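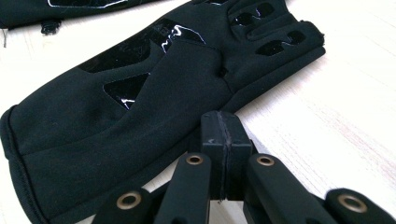 Photo: Gerrit Zulu

Why do gloves have shiny bits?

I have a drawer that is nothing but gloves. My family thinks this is too many gloves. But every pair is a little bit different, and the more I look at them the more questions I have, so let's talk about one kind today: the black kind with glossy patches all over the back.

Look closely at the glove in the photo and you'll find two sorts of black. One is dull and a tiny bit fuzzy. The other is so shiny that it bounces the light right back at you. Why would anyone bother making a black glove out of two different blacks?

Let's start with the dull part. Fuzzy fabrics are good at holding on to air. Air sits in all the tiny gaps between the fibers, and your hand warms it up, and then it stays there like a very thin blanket. That's the big secret of gloves, by the way. A glove doesn't make any heat at all! Your hand does the heating and the glove just stops the heat from wandering off. Try this: leave a glove on a table overnight and stick your hand in it in the morning. It won't feel toasty at first. Give it a couple of minutes and it will, and every bit of that warmth came from you.

Soft fabric is also bendy, and bendy matters a lot. Your hand has 27 bones in it (yes, one hand) and most of them like to move. If you wrapped your whole hand in something stiff you could wave at people, but you couldn't tie a shoe.

Now for the shiny part. Smooth, rubbery coatings can do jobs that fuzzy cloth can't. Water tends to roll off them instead of soaking in. They can take more scraping and bumping, too. So glove makers often put them in the places that get knocked around, like the back of the hand and the knuckles.

Then why not make the whole thing shiny? I asked myself that when I was nine and tried to find out with a plastic bag. I put it over my hand, held it shut at the wrist and went out to shovel the front steps. My hand got so sweaty! Your skin lets out a little water all the time, even in November, and a plastic bag won't let it escape. Cloth usually will. A mix gives you some of each.

Have another look at the fingers. The glossy patches there are short and rounded, and they're set in rows. I like this part best. Imagine you taped a ruler along your finger and then tried to make a fist. You couldn't do it! Cut that ruler into little pieces with gaps between them, though, and your finger can curl, because the bending happens in the gaps. Armadillos have the same trick in the bands across their backs, and so do suits of armor in museums.

You can make your own version at home. You'll need an old knit glove that a grown-up says you can use, some thin cardboard, scissors and craft glue.

Cut one long strip of cardboard as long as your pointer finger. Glue it along the back of that finger on the glove. For the middle finger, cut a strip the same length, snip it into short pieces, and glue those on with a small space between each one. Leave the glove flat until the glue is dry. I did mine on a Saturday and waited until after lunch, which felt like forever.

Now put it on and make a fist. Which finger wants to bend and which one puts up a fight?

There's one more place to look, and it's the cuff. That's the open end where your hand goes in. On the glove in the photo the edge is rolled and stitched. Cut fabric often likes to come apart at the edge, one thread at a time, so folding it over and sewing it down helps it last. It's nicer on your wrist as well. Check the bottom of your T-shirt, because I bet you'll find a fold there too. It's called a hem.

Okay, your turn. Go and get whatever gloves or mittens live at your house and lay them out. Feel the backs and then the palms. Are they the same? Is anything rubbery? Where are the seams, and do any of them rub your fingertips when you wear them? My favorite old pair has a seam that pokes my thumb every single time, and I still wear them to walk the dog.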